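Search this blog
Search
Type and hit enter

Folding team jerseys so they stay folded

We're a two-jersey-per-kid household, and with the Prurkerstead club that means a heap of red and white on my couch every week of the season. I used to ball it all up and shove it in the bag (sorry, Coach). Then my neighbor Lovisa Viklund showed me how she does hers and I've been hooked ever since!

First thing, get them out of the dryer while there's still a little warmth in them. I do mine at 9 at night once the kids are down. If you forget and they sit there till morning, give each one a good hard snap by the shoulders and most of the wrinkles go.

Second, find the care label. I know, I know, but when a jersey is all twisted up it's the quickest way to work out which end you've got and whether the thing is inside out. Ours has the label sewn into a seam, so I grab there, reach in, and pull the sleeves through.

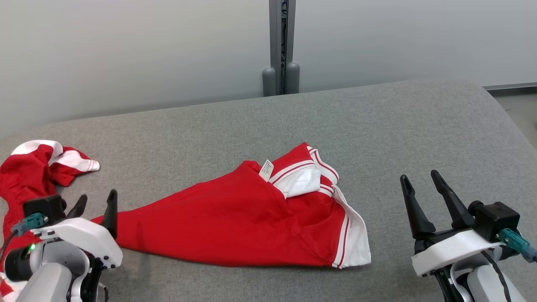

Now lay it face down and smooth it from the middle toward the sides with flat hands. Pull the trim straight while you're at it – striped edging likes to roll, and if you fold it rolled it'll stay rolled all week. Fold one side in to the center of the back, sleeve and all, then lay the sleeve down along the body. Same with the other side. You want a long strip, maybe a hand and a half wide.

Bring the hem up a third of the way, then fold again to the collar. Flip it over and pat it down. Done!

I stand mine up on end in the drawer, and seven fit across if I don't squish. If you're packing for an away game, roll the long strip from the hem instead. Four rolled jerseys go in the side pocket of our Dollura bag with room left for socks.

Next up is shin guard sleeves, which I still haven't figured out. Tips welcome.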